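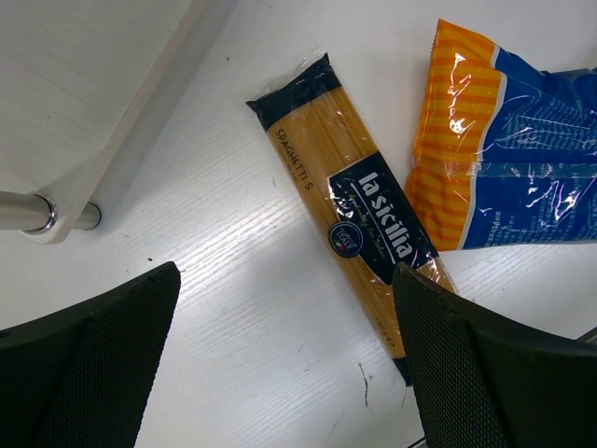
Birthe Lauritsen
Workshop editor, Zatberg Car Styling

Terkix Front Lip and Side Skirt Set for two-seat roadsters

I've been fitting body kits to small roadsters for 17 years, and I still get excited when a set of panels goes on the car and the gaps are right first time. The Terkix set did that for us in the workshop this winter, so I asked if I could write the page for it myself instead of leaving it to the catalogue (the catalogue would have given you two lines and a part number).

The set is a front lip, a pair of side skirts and a small rear spat for each corner. It's a mild kit. From across a car park you'd notice the car sits a bit lower and looks a bit wider, and you might not work out why until you got close. I love that! There are plenty of big-winged kits for these cars and some of them look terrific, but this one leaves the original shape alone. The lip follows the curve of the bumper all the way round to the wheel arch, and the skirts pick up the same line behind it.

Everything arrives in grey primer. You'll want to give it a light rub down and then have it painted to match, or do what Radosław Domański did with his silver car and go for satin black on the lip and skirts only. It looks superb, and it hides stone chips far better than body colour does.

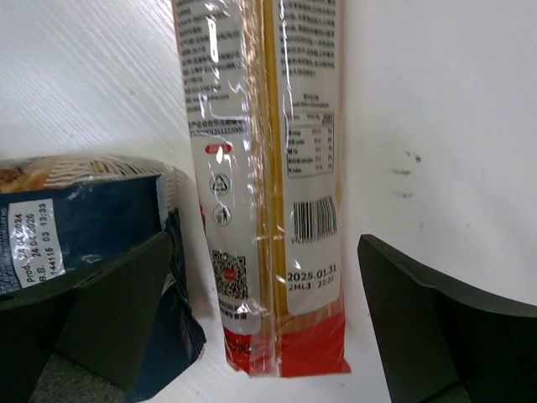 The fixings use the factory holes along the sill, so there's no drilling on the sides. The front lip does need two new holes underneath, up inside the bumper where they never show, and a paper template comes in the box for those. Tape it on, step back, look at it from both sides, and only then pick up the drill. We had the whole set on in 4 hours with two people, and that included a long lunch and an argument over wheel spacers.

Ground clearance drops by 3 cm at the front. On our own car that has been fine on normal roads, though I take the ramp at the workshop at an angle now and I'd be careful with tall speed bumps. If your car is already on lowering springs, measure before you order. The skirts make no difference to jacking points, but do use a rubber pad on the jack.

Wheels: the kit was shaped around the standard arches, and it looks lovely with mesh wheels or a plain five-spoke. Avero and Dinu wheels both clear the spats on the sizes we stock. Very wide rears can rub on full lock or over a dip, so ring us with your offset and we'll tell you what we've tried.

In the box
Front lip, one piece
Side skirts, left and right
Rear spats, left and right
Stainless screws and clips
Paper drilling template
Fitting sheet

Not included: paint, wheels, tape

From customers
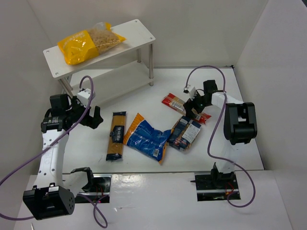

Édgar Bedoya wrote to say his skirts went on without any trouble, but the lip stood slightly proud at one end until he loosened all the screws, pushed it home from the middle and tightened outwards. He'd like that order printed on the fitting sheet. Good call, and it will be on the next print in March. He also asked whether the rear spats can be left off. They can, the skirts finish neatly without them.

Painted sets are made to order, so please send your paint code with the order. Primed sets are on the shelf at Zatberg and you're welcome to come and hold one up against your car first.

Page updated 16/02/2022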